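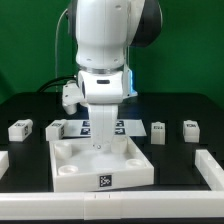 Setting up the Kekero assembly kit for the first time

Written by Kamrul Wickramasinghe. Last updated Monday, July 1, 2019.

The Kekero kit from Skornel is sold as a small assembly exercise for tabletop arms. You get a set of printed parts with square markers on them, a calibration sheet, a set of border rails and a licence for the Pan software that ties it all together. You supply the arm, the gripper, the camera and the table. This page covers the first setup, from unpacking to the first full run, and finishes with my notes on what I would change.

I have had the kit since March. My arm is a six-axis unit with a two-finger gripper and a camera bracket at the wrist. If yours has the camera on a stand, most of this still applies, but skip the wrist camera section and use the fixed camera page in the manual.

What you need before you start

A flat, dark, matte tabletop. The manual says any colour will do. I tried pale grey first and the white parts were hard to pick out at the edges. Black has been much better.

A plain backdrop if people walk behind your bench. I use green because we had a roll of it.

Even overhead light. A single desk lamp puts a hard shadow across the markers.

A 2.5 mm hex key for the gripper fingers and a metric ruler.

A computer with Pan installed and the arm driver already talking to it. If you can't jog the arm from the Pan window, stop and sort that out first.

Allow an afternoon. Chih-ming Wu did his in less, but he had already used the older Cosby kit and knew where everything was in the menus.

Step 1: Lay out the rails

Fit the rail segments together on the table before you clip anything down. They push together end to end and the joints should close with finger pressure. If one won't close, look in the socket for leftover support material and pick it out with the tip of a knife.

Put the long run across the front, on the side where you stand. The side rails then go back toward the arm. The rails are there to stop a dropped part from rolling or sliding off the table, and they also give Pan a workspace limit. They are not a safety barrier. Keep the emergency stop within reach on your own side of the table.

Step 2: Place the calibration sheet

The sheet has four square markers in a two-by-two grid. Lay it flat, well inside the arm's reach, and tape the corners with low-tack tape. It must not have a curl in it. Mine came rolled and I left it under a pair of heavy books overnight.

In Pan, open Workspace, then New Sheet, and type in the distance between marker centres. Measure this yourself with the ruler. If you printed a replacement sheet, your printer may have scaled it to fit the page, and Pan has no way of knowing. An error of a millimetre here shows up later as a gripper that comes down beside the part.

Step 3: Fit and centre the gripper fingers

Power the arm down. Swap the standard fingers for the flat ones if your gripper takes them, and snug the screws up evenly. Don't overtighten them.

Power up, close the gripper fully, and jog it down until the tip is just above the centre of the sheet. Rotate the wrist through half a turn and watch the tip. If it traces a circle, the fingers are off-centre. Loosen them, shift them and try again. In Pan this offset is under Tool, then Tip Offset, and you can correct a small error there in place of moving the hardware. I prefer to get the hardware right and leave the offset at zero.

Step 4: Calibrate the wrist camera

Check the cable before you do anything else. It needs enough slack for the wrist to turn the whole way both directions, and it must not hang low enough to catch on a part. I tie mine to the bracket and again higher up the arm.

Choose Calibrate, then Wrist Camera. The arm moves to a series of poses above the sheet and takes a picture at each one. The default is 30 poses. Leave it at that for the first go. Keep your hands out of the rails and don't lean on the table while it runs.

When it finishes, Pan reports an average error. Anything in the green band is fine. If you land in the yellow band, the usual causes are a sheet that isn't flat, glare on the markers, or a bracket screw that has worked loose. Check those in that order and run it again.

Step 5: Set out the tray and blocks

The tray is the square part with raised walls and a post near each corner. It carries a marker on its outer wall. Turn it so the camera can see that marker from the scan position. It doesn't need to be square to the table, and a slight angle is a decent test of whether the calibration worked.

Space the blocks out toward the back. Each block has its own printed markers, and Pan needs a clear look at one of them. Leave a gap on both sides wide enough for the open fingers. Crowding the blocks is the most common mistake in a first run. Siu-ming Lau on the users' list had his pushed up against each other and the arm shoved one over every time it went for its neighbour.

Press Scan. Each part Pan has found appears in the list with a confidence value. Click on every name and check that the outline sits over the right part. If a block is missing, turn it a little and scan again. Wipe the marker with a dry cloth if it still won't show. Alcohol will lift the ink, so keep it away from the printed faces.

Step 6: Do a dry run over the tray

Go to Run, then Dry Run, and set the speed slider to its lowest position. With the gripper empty, the arm goes to the tray and lowers the tip toward the floor between the posts. This is the step that tells you whether your height is right. Keep a hand on the stop.

If the tip halts well above the floor, your table height is set too high. If it looks like it is going to touch, stop it, raise the table height by two millimetres and repeat. Watch the clearance to the posts as well. The posts at one side of my tray are taller than the ones opposite, and the approach path goes close to them if you have entered the tray orientation backwards.

Step 7: First full run

Set the speed to 40 per cent, load the default sequence and press Start. The arm picks each block in turn and brings it to the tray. After every placement Pan scans again before going on to the next part. You can turn the rescan off to save time. I wouldn't until you have had several clean runs in a row.

If a grasp slips, the program pauses and asks you to reset the part. Put the block back by hand, step away and press Resume. Don't push it into the fingers to help it along.

Notes on the kit after four months

The printed parts are good. The walls of the tray are stiff, the edges are clean and the blocks haven't chipped from being dropped. The rails are a bit light, and I have stuck strips of thin rubber under the front run to stop it creeping.

Pan is easy enough to follow for the basic sequence. Editing a sequence is more awkward. You can't copy a step, so a long program means a lot of retyping. Tala Chidiac at Skornel told me by email that copy and paste is planned for the next version, with no date given.

The kit was $294 plus shipping. Replacement blocks are sold separately, and I think a spare block should be in the box. The marker sheet can be reprinted from the file on the licence page at no charge.

The log file is limited to 1,000 entries and then overwrites the oldest. If you want to compare runs from week to week, export it on a regular basis. The setting to do that on its own is under File, then Preferences, then Logging, and it is off by default.

Compared with the Cosby kit, the calibration is much quicker and the rescan between placements saves a lot of failed grasps. The Cosby manual was better written. Bjarke Bergmann has put together a corrected copy of the Kekero wiring page, and it is linked from the users' list under Downloads.

Next page: writing your own sequence in Pan.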